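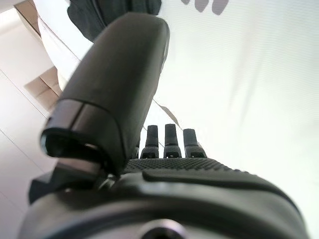 Brullidmont, March. Photograph by Atif Warraich

Miroslava Sýkora has let rooms by the week for 18 years and says she still gets the same phone call. Someone has a job starting, they don't know the town, they want to know if there is a desk and whether they can cook. She says yes to both and asks when they are coming.

Her house, Halás, is on the hill behind the bus station in Brullidmont. It has nine rooms over three floors, a shared kitchen on the ground floor and a second, smaller one at the top that she put in after the first winter. She bought the building when it was offices.

"It had carpet tiles and strip lights everywhere," she says. "The man selling it told me I would never get the smell of the photocopier out. I never noticed any smell."

She hadn't planned on lodgers. The idea was flats, three of them, and she had drawings done. Then the builder found that the drains ran under the wrong side of the house and the money for the second bathroom went on that. She let two rooms while she thought about what to do next. Both were taken in the first few days by people working at the paper mill.

"They paid on time and they were out all day. I thought, all right, I'll do another one."

Rent is 228 a week now, with heating and water in it. She put it up last in the autumn and wrote to everyone two months before. The deposit is a separate matter, and one she has changed her mind about more than once. For a while she asked for 900, which is what the agencies in town ask, and she found that the people who most needed a room were the ones who couldn't pay it. Now she takes one week.

Has she lost money that way? "Yes, twice. One of them sent it to me later, from Portugal, with a card. The other one I think had a lot of trouble and I let it go."

Most of what she talks about is the kitchen. She believes that a shared house stands or falls on the fridge, and she has tried several ways of dividing it. Names on shelves led to arguments about who had the salad drawer. Small fridges in the rooms were noisy at night and people complained that they couldn't sleep. What she has at the moment is two tall fridges, a lidded box for each room, and a rule that anything outside a box on the first of the month goes in the bin.

"I do it at seven in the morning so there is no discussion. I have thrown away very good cheese."

The laundry took longer to sort out. There used to be one machine for the whole house and a list on the door, and people wrote their names in for every evening and then didn't turn up. She took the list down and bought a second machine, a Skollar, from a hotel that was closing. It doesn't spin as well as the old one but it hasn't broken down. Sheets she does herself, every second week, and she collects them from the landing. She doesn't go into rooms unless she has been asked or something is leaking.

That last rule came from her own time as a lodger. She rented from a family when she was a student, in a room off their hallway, and the mother used to come in and straighten things.

"She was kind. She folded my jumpers. But I used to sit on the bus and wonder if she was in there. I don't want anyone who lives with me to sit on the bus and think that."

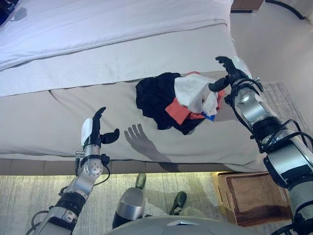 Digby Te Moana would like her to go further and give every tenant a lock that only they can open. He lived on the second floor for a winter, and said by email that he liked the place very much but that a landlady with a master key is still a landlady with a master key, however well she behaves. He also thought the minimum stay of four weeks was too long for people on short contracts, and that the hot water could do with another half an hour at night.

She has heard all of it before, from him. On the key she won't move, as she has had a burst pipe above a locked door and paid for the ceiling. The hot water she has already changed. It goes off at half past eleven.

The four weeks she would like to explain. When she let rooms for shorter stays, the house was different. People didn't learn each other's names, and the ones who had been there for months stopped using the kitchen in the evening. "They would take a plate upstairs and shut the door. I had a big table and one person sitting at it."

The table came from the Conudetti café when it was refitted, and it had to come in through the window. On the evening we spoke there was a pan of lentils on the stove and somebody's bicycle lamp charging by the toaster. A tenant came in, asked if the post had been, and went out again.

I asked how long she means to carry on. Her sister wants her to sell, and there has been an offer from a firm that would turn the place back into offices. She has kept the letter in a drawer and hasn't answered it. First she wants the stairs done. The carpet on the top flight is coming away at the edge, and she has a man booked for April.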